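Cleaning Out an Old Desktop Computer: Workshop Tips

Most of the computers that come across a home workbench aren't broken. They're full of dust, the thermal paste has dried out, and they run hot and loud as a result. An afternoon with a screwdriver and a soft brush will fix most of that.

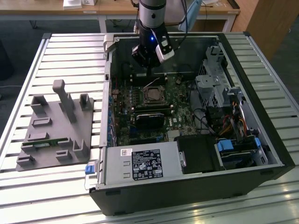
Office towers bought used are a good place to start. They were built to be serviced by people in a hurry, so a lot of the parts come out without tools. The notes below come from doing this on a good many machines, mostly for relatives and for the Saturday repair table in Porndale.

Before you open it

Shut the computer down from the menu, switch it off at the back if there's a switch, and pull the plug. Then hold the power button in for 10 seconds. Unplug everything else too: monitor, keyboard, network cable, speakers. If you're not sure which cable went where, take a picture of the back with your phone before you pull anything.

Copy anything you care about to another drive first. Cleaning rarely hurts a hard drive, but an old drive can quit at any time, and moving it is as good a time as any.

Where to work

Lay the tower flat on its side with the removable panel facing up. Working on an upright case means reaching in sideways, and every dropped screw goes under the board.

A table with gaps in the top is fine to work on, and the dust has somewhere to go. Small screws also have somewhere to go, so put a tray or an old towel next to the case and keep all loose hardware on it. On a solid bench, use a rubber mat or a flattened cardboard box. Skip the carpet. You pick up static just shifting your knees, and you'll be finding screws with your feet until March.

Good light matters more than good tools. A lamp that bends is better than an overhead light, which puts your own shadow right where you're looking.

What you need

One Phillips screwdriver, number 2, with a magnetic tip
A smaller Phillips for the odd drive screw
A soft brush, 1 inch wide, natural bristle
A can of compressed air, or a small electric blower
Isopropyl alcohol, 90 percent or better
Lint-free cloths or coffee filters
Thermal paste
A muffin tin or an egg carton for screws
Masking tape and a pen

I use a Zindden blower, which costs more than a few cans of air but doesn't run out. For paste I've been using Dogbe in the small tube. Any decent paste will do the job in an office computer.

Static

Touch bare metal on the case before you touch a board, and touch it again each time you come back to the table. A wrist strap is cheap and worth wearing if the air in your house is dry. Clip it to unpainted metal. Hold boards and cards by the edges.

Clean it in this order

Work from the outside in. Brush off the vents on the front and back panels first or you'll push that dust inside later. If the front panel has a filter behind it, wash it in warm water with a drop of dish soap and let it dry overnight.

Next do the fans. Hold the blades still with a finger while you blow air on them. A fan spun fast by compressed air can wear its bearing. Brush each blade front and back, and don't forget the hub.

Then the heatsinks. Anything with black or silver fins holds dust down between them where you can't see it. Blow from the side, along the fins, and keep going until nothing more comes out. A wooden toothpick gets out the felt-like mat that builds up on machines from houses with pets.

Then the board. Light brushing only. Go around the small upright parts and don't scrub across them. Blow out the memory slots and the expansion slots with short bursts, and keep the can upright so it doesn't spit liquid.

Last, the floor of the case and the drive cage. The holes in a metal drive cage clog up like a sink strainer. A dry brush from one side and air from the other clears them.

I don't use a household vacuum inside the case. The plastic nozzle can build up static, and it swallows loose screws and jumpers. Vacuum the table when you're done.

The power supply

Leave it closed. Parts inside can hold a charge long after the plug is out, and there is nothing in there that needs cleaning badly enough to take the risk. Blow air through its vents from outside and brush off the housing.

The label on the side is worth reading while the case is open. It gives you the ratings you need if you ever want to add a graphics card or replace the unit. Take a picture of it. It's usually in a spot you can't read with the computer put back together.

Colored tabs and handles

Many office machines use one bright color for the parts you're meant to handle. Blue is common. If you see blue clips on the slot covers or blue handles on the drives, try those before you reach for the screwdriver. Press or squeeze gently and see which way the part wants to move. If it won't go, look for a second catch or a screw before you pull harder. Old plastic gets brittle, and a snapped drive handle is a nuisance to replace.

Some drive trays flex outward at the sides to let go of the drive. Mark each drive with tape, A and B, and mark the bay to match. Some machines care which drive is on which connector, and you don't want to find that out at ten at night.

Taking off the cooler

If the computer is more than 6 years old and has never been opened, I replace the paste. Run it for a few minutes before you shut it down and unplug it, so the old paste is soft. Loosen the cooler screws a couple of turns each, going corner to corner. Twist the cooler slightly to break the seal and then lift. If you pull straight up on cold paste, the processor can come out with it on some types.

Wipe both surfaces with a coffee filter and a little alcohol. Wipe from the outside toward the middle so you aren't spreading old paste over the edges. It can take several passes. Let it dry, then put a drop the size of a small pea in the center. The cooler spreads it when you tighten it down.

If you're taking the processor out, open the lever slowly and lift the processor straight up by its edges. Keep everything away from the socket. No brush, no cloth, no fingers. On many boards the contacts are fine springs that bend at a touch, and it is very hard to bend them back. Don't leave a socket open on the bench with brushing still to do. Put the plastic cover on if you have one, or do all the dusty work first and pull the processor last.

Memory

Push the clips out at the ends and the stick lifts up. Before you pull them, note which slots are filled. On boards with slots in more than one group, the order matters, and the manual or a diagram inside the side panel will show it. A pencil sketch works too.

If the computer has been beeping at startup or freezing, wipe the gold edge of each stick with a cloth and a bit of alcohol, let it dry, and push it back in firmly at both ends. You should hear the clips snap. This alone has brought back more "dead" computers than anything else on this page.

Cables

Don't unplug any cable you don't have to. The ones you do unplug, tag with tape. Hold the plug when you pull, never the wires, and press the latch if there is one.

While you're in there, tidy up. Loose power cables lying across the case slow down the air and catch in fans. Gather the spare ones into a bundle and tie them along the side of the drive cage. I like hook-and-loop strips, and Jastum sells a roll of 50 that has lasted me years. Twist ties from bread bags have wire in them and don't belong in a computer.

Keeping track of screws

Use one cup of the muffin tin per step. Screws from the side panel go in the first cup, the cooler in the second, and so on. When you put it back together, work backward through the tin. Case screws and drive screws look nearly the same and often have different threads. If one feels tight after the first turn, back it out and check.

Putting it back together

Check these before the panel goes on:

Every power plug is back in, including the small one near the processor
The cooler fan is plugged in
Memory is clipped at both ends
Slot covers are closed so air goes where it should
Nothing touches a fan blade
No screws are left in the tin

If the side panel hooks onto a hinge or bracket, seat that edge first and swing the other side down. Forcing it flat bends the bracket and it never closes properly again.

Stand the tower up, plug in the monitor, keyboard and power, and start it. If it beeps or stays dark, unplug it and reseat the memory before you worry about anything else.

How often

Once a year is enough for most homes. With a dog or a cat, or a computer that sits on the floor, do the vents and filters every couple of months and open it up twice a year. Getting it up off the carpet, even by a few inches, makes a clear difference – a scrap of shelving with four rubber feet is plenty.

Notes by Kasun Sikder. Next page: cleaning keyboards and getting labels off plastic.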